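Ticket 651 - Lift pass gates rejecting valid multi-day passes, Trerkadness base station
Status: Closed
Priority: High
Product: Kairys gate controller, Fastmont ticketing link
Opened by: Trindesance resort operations
Handled by: Wanda Kapoor, second line

Reported fault

Guests holding multi-day passes are refused at the lower gondola gates from the second day of validity onwards. The gate display shows "Pass not valid at this lift" and the red lamp. The same passes open the gates at the mid-station chairlift and at both drag lifts. Day passes and season passes are not affected. Lift staff are opening the side gate by hand and writing down pass numbers, and the queue at the bottom is backing up to the ski hire door between 08:45 and 10:00.

First line has already restarted the gate controller and cleaned the readers. No change.

Log

09:10 - Ticket taken over from first line. Asked the resort for three rejected pass numbers and the time of each rejection. Remote session to the base station controller opened.

09:25 - Pass numbers received. All three exist in Fastmont with the correct start and end dates and the zone set to "All lifts". None is blocked or flagged as refunded. The fault is therefore not in the sale record.

09:40 - Gate log pulled. Each rejection carries reason code 36, "outside zone". An expired pass would give code 6. So the gate reads the card correctly, finds the pass, accepts the date and then fails it on the zone check.

09:55 - Compared zone tables on the base station and mid-station controllers. The mid-station table has the gondola in zone A with the chairlift. The base station table has the gondola in a zone of its own, left over from the summer foot passenger tariff. The summer table should have been replaced at the season changeover.

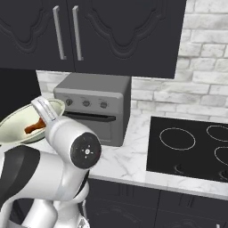 10:05 - Asked the resort whether anyone had loaded the winter tables by hand. Reply: yes, to all controllers, before opening. The mid-station and drag lift controllers show the load as completed. The base station shows it as received but not activated.

10:20 - Question from resort: why do the passes work on day one? Checked. On the first use of a multi-day pass the gate asks Fastmont for an activation, and Fastmont answers with its own zone list, which is correct. From the second day the gate uses its local table to keep the queue moving. Day passes only ever go through the first step. Season passes are checked against a separate list and do not use zones at all.

10:35 - Tried to activate the winter table remotely. Refused with "table in use". The table cannot be swapped while the gates are in service. Agreed with the resort to wait until the gondola closes to uphill traffic at 16:00.

10:40 - Workaround supplied. In the controller menu, set multi-day passes at the base station to "always ask server". This adds a short delay at each gate but uses the correct zone list. Resort confirms first guests passing normally at 10:52. Side gate closed again.

11:30 - Average gate time checked with the workaround in place. Slower than normal but acceptable for the rest of the day. Resort asked to keep all 5 lanes open over lunch.

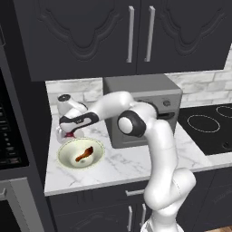
16:10 - Gondola closed to uphill traffic. Gates taken out of service. Activation of the winter table attempted again and accepted. Controller restarted.

16:25 - Table contents read back and compared line by line with the mid-station controller. Identical apart from the station name.

16:35 - Setting returned from "always ask server" to "local". Test made by the resort with two of the rejected passes from this morning. Both opened the gate. A pass for the nursery slope only was refused with code 36, as it should be.

Next day, 09:30 - Gate log reviewed for the first hour of service. No code 36 on any pass sold as "All lifts". Queue reported as normal.

Cause

The winter zone table was sent to the base station controller while the gates were switched on for staff testing. The controller stored the table but did not activate it. The loading tool reported "sent" for every controller and gave no warning for this one.

Actions

Resort: at the next changeover in June, take all gates out of service before loading tables, then open each controller and check that the table name and season are shown under "Active". The "sent" message is not enough.

Support: changeover instructions amended to include the check. Request passed to the Kairys developers for the loading tool to show "stored, not active" as a separate result - no release given yet.

Resort also asked whether the passes let through by hand need to be entered afterwards. They do not for multi-day passes, but the daily ride totals for the gondola will read low for that morning. W. Kapoor has sent the form for correcting ride totals.

Closed with agreement of the resort.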